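Fedelmont > Who we are > Kitchens and coffee points
Filed under: About Us
9/18/20, by Kirsten Hafstein

Fedelmont looks after the tea and coffee in other people's offices. Pods, cups, milk, sugar, the lot. Started by Tove Vídalín and Valdemar Bech with one van and a key to the Stirside building, now 29 sites and 3,000 pods a month, more in June for some reason.

What we do: fill the drawers, wipe down, tidy the tops, take away the empties. Pods stood up seperately so you can read the lid. Strong ones at the front. Zlata Savchuk does the rounds, Tùng Đàm does orders and answers the phone (mornings best). 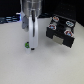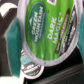 Dark Magic, green lid, Green Mountain on the label. 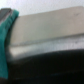
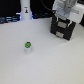 Can we pick our own coffees?
Pick whatever you like from the list, and change it each month if you tell Tùng before the order goes in. Smallest order is 200 pods, mixed is fine.

We also do the Osadar offices, both floors, and the staff room at Bjarnason. Small firms welcome, we were one not long ago and still are realy. New sites get a visit first, Valdemar comes out to measure the cupboards and see where the sockets are. Bring him a biscuit.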